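4.2. Dificultad percibida y abandono en el modo por turnos

La versión de Rudholm empleada en el estudio conserva el sistema de combate del juego base, con dos modificaciones: se desactivó el ajuste dinámico de dificultad y se fijó la semilla de generación de niveles. De este modo, todas las personas participantes recorrieron la misma secuencia de salas, con idéntica distribución de enemigos y de objetos recuperables. El registro de eventos se realizó en el cliente y se volcó al servidor al cierre de cada sesión. La muestra final comprende 427 partidas completas o abandonadas, correspondientes a 32 participantes.

Se considera abandono toda partida interrumpida antes de alcanzar la sala 9 sin que se haya producido la derrota del personaje. Las interrupciones debidas a fallos de conexión se excluyeron a partir del código de cierre. Anghel y Tănase utilizan una definición más amplia, que incluye las pausas prolongadas; los valores de ambos trabajos no son, por tanto, directamente comparables.

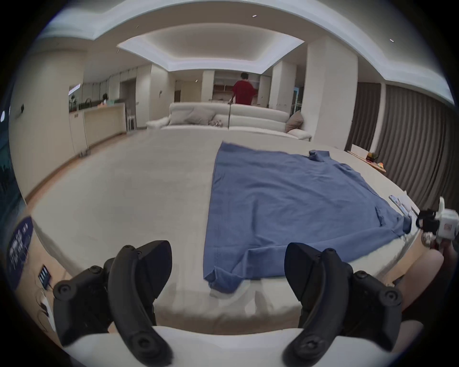
Los abandonos se concentran en dos puntos del recorrido. El primero coincide con la introducción de los enemigos con escudo, cuya mecánica exige encadenar dos acciones en el mismo turno. El segundo aparece tras la primera tienda, cuando el inventario alcanza su límite y la interfaz obliga a descartar objetos. En las entrevistas posteriores, el descarte obligatorio se describió con mayor frecuencia como una pérdida que como una decisión táctica, aun en partidas donde el objeto descartado no se había utilizado.

La relación entre daño recibido y abandono es débil. Un modelo logístico con intercepto aleatorio por participante muestra que la duración del turno enemigo predice mejor la interrupción que los puntos de vida restantes. El efecto se mantiene al controlar por experiencia previa en el género. Los turnos enemigos de más de 3,000 milisegundos, frecuentes en salas con varios arqueros, se asocian a un incremento de la probabilidad de abandono en la sala inmediatamente posterior. No se observó una relación equivalente con la duración del turno propio.
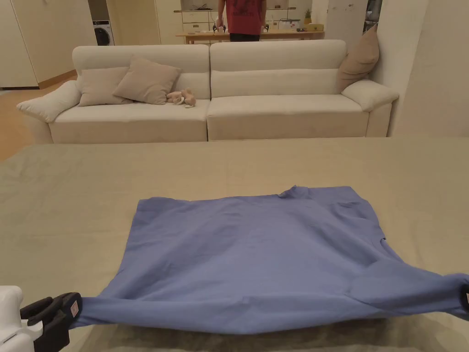 Figura 3. Camiseta azul extendida sobre una mesa cubierta con tela, sujeta por las esquinas inferiores.

Para comprobar si el resultado dependía del ritmo visual, se repitió el análisis con la opción de animaciones aceleradas disponible en Negash, un título del mismo estudio que comparte motor y estructura de turnos. La asociación se reduce, pero no desaparece. Cabe suponer que una parte del efecto se deba a la falta de información sobre las acciones pendientes del adversario, puesto que ninguna de las dos interfaces muestra la cola de acciones completa.

El cuestionario de dificultad percibida se administró al final de cada bloque. La consistencia interna fue aceptable en todas las subescalas salvo en la de «justicia del sistema», cuyos ítems invertidos generaron respuestas contradictorias. Dicha subescala se excluye de los contrastes de la sección 4.3.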